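Minutes of the household tasks working meeting, March

Present: Rebecca Vitale (chair), Renji Matsuda, Aled Rees, Fiifi Amoah (minutes)
Apologies: Lorraine Whiteley. She sent written comments, which are under point 4.
Started at 14:05.

**1. Minutes of the last meeting**

Accepted with one correction. In the part about the laundry trial it was written that Pirnico would pay the return transport. Pirnico pays only one way. Fiifi has changed the text in the shared folder.

**2. Where we are with the recordings**

Renji reported that we now have 1089 recordings made with the hand-held grippers. From these, 217 are not usable. Most of them were stopped too early, before the person had put the last item down, and in the others the position of the gripper was lost in the middle of the task. Aled asked if the early stops are a fault of the software. Renji thinks it is a matter of habit: people feel finished when the object touches the table and they press stop at the same moment. He wishes that everybody waits until the hand is back at the start position.

Rebecca asked that the folder names are made the same for all. At present there are "cups", "Cups_new" and "mugs" and they contain the same task.

**3. Results of the arm on the test tasks**

Aled showed the results of the Kuusisto arm after the last training. It made 118 attempts in four tasks, all in the side room with the same table and the same lamp.

- Cup from table to tray: good. It fails mainly when the handle points to the wall.
- Wiping the table: the arm wipes well in the middle and forgets the edges.
- Folding a small towel: one fold is possible, the second fold mostly not.
- Putting tins on a shelf: good for the lower shelf. The upper shelf was not tried, as the arm does not reach it.

There was a longer discussion about what we can say to Tulberg, who want to know if a machine can already do the evening work in their shops – tidying the shelves, collecting baskets, wiping the counter. Rebecca said our answer must be no for the whole job and "sometimes" for the single parts. Aled agreed, but he finds that "sometimes" is too weak for the cup task. Renji reminded us that in a shop a person walks past, a child leaves a toy on the floor, and the basket is never in the same place twice. We have tested none of this.

Fiifi asked how long the arm needs for one tray of cups. Aled answered that a person is much faster and that he did not measure it properly. He will measure it.

We looked also at the material from the corridor by the stairs, where part of the recording work is done now.

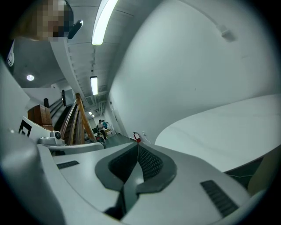

*Point 3: view from the hand-held gripper, with the V-shaped pad in front and the corridor and stairs behind.*

Renji explained that the corridor is useful because it is not so tidy as the side room. The light is also different, and he wants to see if the arm's cup task becomes worse when the training includes it. Aled would like to keep the two places apart in the data, so that we can compare. Agreed.

**4. Comments from Lorraine**

Lorraine wrote that her mother would be happy with a machine that only picks up things from the floor, and that we should speak with more people at home before we choose the next task. She also does not like the word "chores" in the report to Tulberg, as shop staff may feel their work is made small. The word will be changed to "tasks" in the shop part and will stay in the home part.

Rebecca supports the first comment, but there is no money for interviews before the summer. Lorraine may ask Ustine if they have old answers from their customers which we can read.

**5. Next task**

Three proposals: emptying a dishwasher, picking up clothes from the floor, sorting returned goods at a counter. The dishwasher was put aside for now, mainly for the glasses. Aled prefers the counter, Renji the clothes. No vote was taken. Both will write one page and we decide next time.

**6. Other matters**

The charger for the second gripper is missing. The key for the side room is now kept at reception.

**Actions**

- Renji: write a short note on when to press stop; clean the folder names.
- Aled: measure the time for one tray; keep corridor and side room data separate.
- Renji and Aled: one page each on the next task.
- Lorraine: write to Ustine.
- Rebecca: draft answer to Tulberg, to be sent round before it goes out.
- Fiifi: look for the charger, order a new one if it is not found.

Closed at 15:20.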